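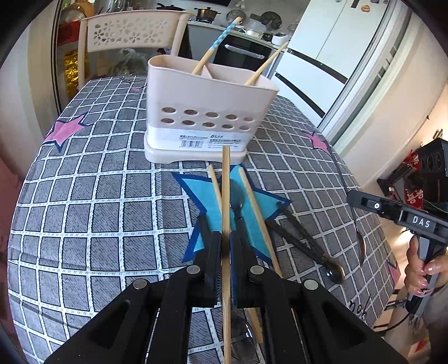 Kapitel 9
Besteck, Stäbchen, Schrauben: Können Maschinen schon Handarbeit?

Ein Besteckbehälter auf dem Küchentisch wird von einem Erwachsenen nebenbei gefüllt. Löffel und Essstäbchen wandern hinein, während man sich unterhält oder auf das Teewasser wartet. Für eine Maschine ist dieselbe Arbeit eine Folge von Einzelproblemen, von denen jedes für sich scheitern kann. Um diese Einzelprobleme geht es in diesem Kapitel.

Die Ausgangsfrage lautet, ob Maschinen heute Arbeiten im Haushalt und in der Werkstatt übernehmen können. Eine kurze Antwort wäre: einige davon, unter festgelegten Bedingungen. Mit dieser Antwort lässt sich aber wenig anfangen, solange nicht geklärt ist, welche Bedingungen gemeint sind und wer sie herstellt.

9.1 Was eine leichte Aufgabe schwer macht

Ein Essstäbchen ist dünn, lang und leicht. Wird es von einem Greifer mit zwei Fingern gefasst, so berührt es diese nur auf einem kleinen Teil seiner Länge. Um diese Stelle kann es kippen. Ist die Klemmkraft zu gering, rutscht es durch; greift der Finger einige Millimeter daneben, schließt er sich um nichts. Ein Löffel stellt andere Anforderungen. Sein Schwerpunkt liegt nahe an der Laffe, sein Stiel liegt oft flach auf, und glänzendes Metall liefert einer Kamera wechselnde Reflexe statt einer klaren Kante.

Hinzu kommt der Untergrund. Auf einer einfarbigen Arbeitsplatte lässt sich ein Gegenstand leichter erkennen als auf einer Tischdecke mit Gitterlinien und großen Sternen. Linien im Muster können für ein Bilderkennungsverfahren ähnlich aussehen wie der Rand eines Stäbchens. Menschen bemerken diese Schwierigkeit in der Regel nicht.

Schließlich muss der Gegenstand auch abgelegt werden. Wer ein Stäbchen in einen unterteilten Behälter stellt, hebt es über den Rand, richtet es ungefähr senkrecht aus und lässt los. Stehen schon andere Stäbchen schräg darin, verengen sie die Öffnung. Die Aufgabe ändert sich also mit jedem Teil, das bereits einsortiert ist.

9.2 Haushalt und Werkstatt im Vergleich

In der Fertigung wird dieses Problem meist umgangen. Der Betrieb Bratar, der uns in den folgenden Abschnitten als Fallbeispiel dient, führt Metallstifte in einer Schiene zu. Jeder Stift liegt an derselben Stelle und in derselben Richtung. Der Greifer fährt einen festen Punkt an und braucht keine Kamera. Bei der Umstellung auf ein neues Produkt mussten allerdings 23 Haltevorrichtungen neu angefertigt werden.

Einen anderen Weg geht die Werkstatt Benisel, die kleine Serien montiert. Dort liegen die Teile ungeordnet in Kisten, und die Zuführung erfolgt weiterhin von Hand. Versuche mit einem kameragestützten Greifer wurden im November nach vier Wochen beendet. Die Maschine arbeitete zu langsam, und verhakte Teile musste ein Mitarbeiter lösen.

Eine private Küche gleicht eher der zweiten Werkstatt. Es gibt keine Schiene, die Gegenstände wechseln, und niemand baut die Einrichtung für die Maschine um.

9.3 Begriffe

Greifpunkt: Stelle, an der die Finger den Gegenstand fassen.

Strukturierte Umgebung: Arbeitsbereich, in dem Lage und Art der Teile vorab festgelegt sind.

Eingriff: jede Handlung eines Menschen, die nötig ist, damit die Maschine weiterarbeiten kann.

Der dritte Begriff wird häufig vernachlässigt. Eine Vorführung, bei der alle Teile im Behälter landen, sagt wenig aus, wenn die Zahl der Eingriffe fehlt. Für die Beurteilung einer Anlage verwenden wir deshalb in Abschnitt 9.4 drei Größen: die Erfolgsquote, die Dauer je Teil und die Zahl der Eingriffe je Durchgang.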